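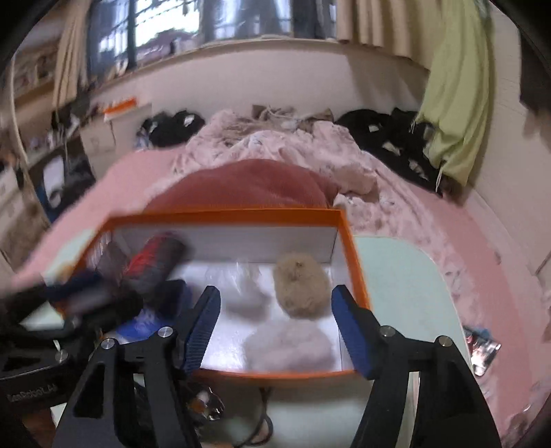 Small-item tidying, bedroom station: open box with the gripper at the rim.

Household and Light Shop Automation - General Discussion
Thread: Are machines ready for ordinary tidying work?

Posted by: drutside_facilities
December 20, 2022

Members are invited to comment on a question that has come before our department twice this year. Drutside operates furnished residences for trainees, and each residence must be put in order between occupants. The work consists mainly of clearing beds, boxing small belongings left behind, folding or bagging clothing, and returning shelves to a usable state. We have been asked to advise whether any part of this work may be assigned to a machine within the next budget period.

Our present position is that it may not. We recorded 668 separate handling tasks in April, all performed by staff, and sorted them by the kind of grasp required. Rigid items of modest size gave little concern. Soft items, thin bags, cords, and anything lying under something else accounted for most of the tasks we would hesitate to assign. A box with a fluffy ball and a crumpled plastic bag in it is a fair sample of what our staff meet on a bed or a desk.

We would be grateful for replies from members who have operated equipment in occupied rooms. Laboratory results on cleared tables are of less interest to us.

Posted by: trullov_ops

Our organization reviewed the same question for a parts room and a staff lounge. We concluded that the drutside_facilities position is too cautious as regards picking items up and not cautious enough as regards everything that follows.

Two-finger gripping of small rigid objects is, in our view, a settled matter. With compliant pads on the fingers, a bottle, a toy, a socket wrench or a tape dispenser can be held securely at most angles. Where our trial fell short was placement. The machine put 40 objects into a bin in an acceptable time, and the bin could not then be closed. A member of staff repacked it by hand.

I would ask the original poster whether the 668 tasks were recorded as single grasps or as completed jobs. The two figures would lead to different advice.

Posted by: drutside_facilities

They were recorded as single grasps. The point is accepted, and a completed job in our residences involves a good many of them. I will see whether the April sheets can be regrouped by room.

Posted by: benchhand_north

I must disagree with the statement that gripping is settled. It is settled for objects with two flat sides. Our shop handles returned goods for resale, including toys and hobby items, and a large share of these have fins, wheels, handles and other projections. A grasp that is sound on the body of the object may be poor on a projection, and the controller does not always know which of the two it has found. The orientation of the item in the fingers also matters a great deal. A model car taken by its tail has to be turned before it can be laid flat in a carton.

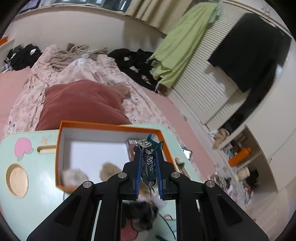

A person turns such an item in the hand without thought, using the thumb and two fingers. A two-finger gripper must set the item down, release it, and take it again from a different side, or else press it against a surface to rotate it. Both methods need free space, and a furnished bedroom seldom offers much. I would add that a box set at an angle on a desk board presents its own difficulty, in that the walls limit the approach from either side and the fingers require clearance as they open.

None of this is an argument against continued work. It is an argument against the word "settled."

Posted by: trullov_ops

I will withdraw "settled" and substitute "adequate for purchase planning." The regrasping step is slow but it is reliable, and a machine that works through the night has the time for it.

Posted by: mahama_residential

Mahama has used a supervised arm in two model apartments. Our findings may assist both sides of this discussion.

The arm was permitted to handle hard items only. Clothing was excluded after the first week. Dark garments in a heap were treated by the software as one object, and the arm lifted whatever came with the first pinch. On several occasions this was three garments and a hanger. Loose knitwear was worse, as the yarn caught on the fastenings of the gripper and the run had to be stopped.

We logged 1779 attempts on hard items. The supervisor stepped in often enough that we still count the position as a full-time post. For that reason we do not describe the arm as labor saving in our reports. We describe it as equipment under evaluation.

Cables deserve separate mention. A thin black cable on a pale surface is easy to see and difficult to pick up, and if it runs off the edge of the desk the machine cannot judge what is attached to the other end. Our written procedure instructs staff to coil all cables before the arm is started.

Posted by: benchhand_north

If staff must coil the cables, separate the clothing and clear the approach to the box, I would ask which part of the tidying remains for the machine.

Posted by: mahama_residential

The part that remains is the boxing of small hard items. I concede that it is a minor share of the room.

Posted by: flarent_training

Speaking for a training provider, I would caution against judging the matter by present arms alone. Handheld grippers are now carried through ordinary rooms by people doing ordinary chores, and the recordings are used to teach the arms. The rooms need not be prepared, and in our opinion they should not be. A desk with stickers, a slot and a cup recess in it teaches more than a bare bench.

Our trainees need 30 minutes of instruction before their recordings are usable. The most frequent fault is haste when releasing an object over a container. I expect the placement problem raised by trullov_ops to improve first, and clothing to improve last.

Posted by: trullov_ops

I hold the opposite expectation. Folding has received a great deal of attention, and packing a mixed box has received very little.

Posted by: drutside_facilities

I thank members for their replies. Our advice for the coming period will be that no residence work be assigned to a machine, and that one vacant unit be made available for trials limited to small hard items - with clothing and cables excluded, as mahama_residential has done. The regrouped April figures will be posted to this thread when they are ready. If trullov_ops is able to share the bin dimensions used in the lounge trial, we would prefer to use the same size.

Posted by: trullov_ops

I will send them by private message this week.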